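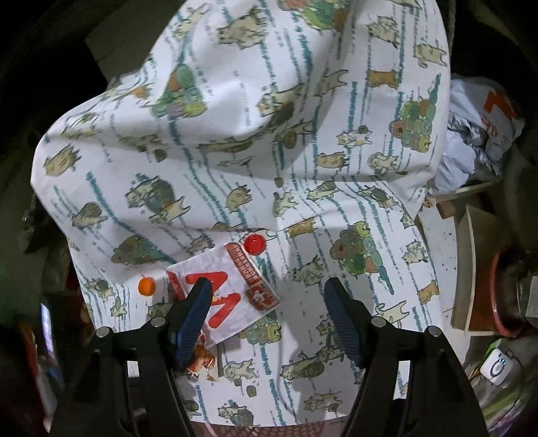

The cat print cloth, draped

**Washing printed cotton before sewing – do I have to?**

Posted by fetville_sews, 4th August

I bought a length of white printed cotton from a market stall in Fetville. It has cats on it in beige, gray and orange, with broken teal stripes between them. I want to make a duvet cover for my daughter's bed and use the leftovers for pillowcases. The seller said it was pre-shrunk but there was no label on the bolt. My washer is a Dolance front loader and the cottons cycle takes nearly two hours, so I'd like to skip it if I can. Also, the pieces won't fit on my table, so any tips on cutting would help. I've only made curtains and a couple of aprons before.

---

**Shazia Afridi**

Wash it. Sellers say pre-shrunk about everything. Cotton can lose a few percent in length the first time through, and on a duvet cover that is enough to make the filling bunch up at the corners.

Before you wash, zigzag the raw ends or you will pull a nest of threads out of the drum. Then wash it the way you plan to wash the finished cover. If that's warm, go warm now. I do mine at 30 C and dry it the same way I'll dry it later. Put a white rag in with it the first time. If the rag comes out tinted, run it again.

To check how much it shrinks, cut a square 6 inches each way from the end, wash only that, and measure it. I did this in January with some Yagi lawn and it lost nearly half an inch in one direction and nothing in the other.

For cutting, use the floor. Fold selvage to selvage, smooth it out from the middle and weigh the edges down with cans. Check which way up the cats are before you cut the second panel. I didn't on a print with birds and the back of that cover is upside down to this day.

---

**old_bobbin**

I never prewash and have had no trouble. Just cut it a bit big.

---

**marlowe_k**

Agree with Shazia on the washing. Two things to add. Use French seams or bind the insides, as a duvet cover gets tugged around a lot and plain seams fray. And close the bottom with snaps or buttons – 7 is plenty for a twin. I used a Brullutetti zipper on mine and it split in the second wash, so I'm back to buttons.

If your fabric is narrower than the bed, put the full width down the center and add a strip on each side. A seam up the middle is harder to match on a print like that.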